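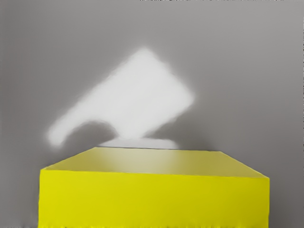 Renders: Gorkix simulation library

My sister rang in January to ask if she should hold off buying a dishwasher, what with all these robots on the way. I told her to buy the dishwasher. I'd tell her the same today, even after a week of reading up on Gorkix and Virness and the rest of them.

Don't get me wrong, I love this stuff! I'll happily lose an evening to a robot arm, a yellow cube and a tabletop. But look at how small the job is. One cube, one dish, all inside a computer, and people are still working hard at it. 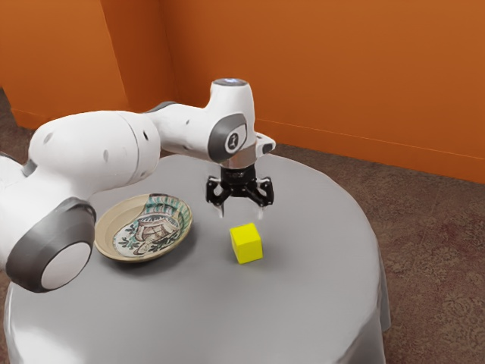
Now think about my kitchen in Atcombe on a Friday night – wet pans, a fork stuck to a plate, somebody's homework under the butter. I can clear that lot in five minutes while moaning about the football. I don't know of a machine I'd trust with the glasses, never mind the homework.

Shop floors are a bit further on, I'll grant you, as long as every box turns up in the same spot. Homes don't work like that (mine doesn't, anyway). Ask me again when one can find the lid that goes with the tub.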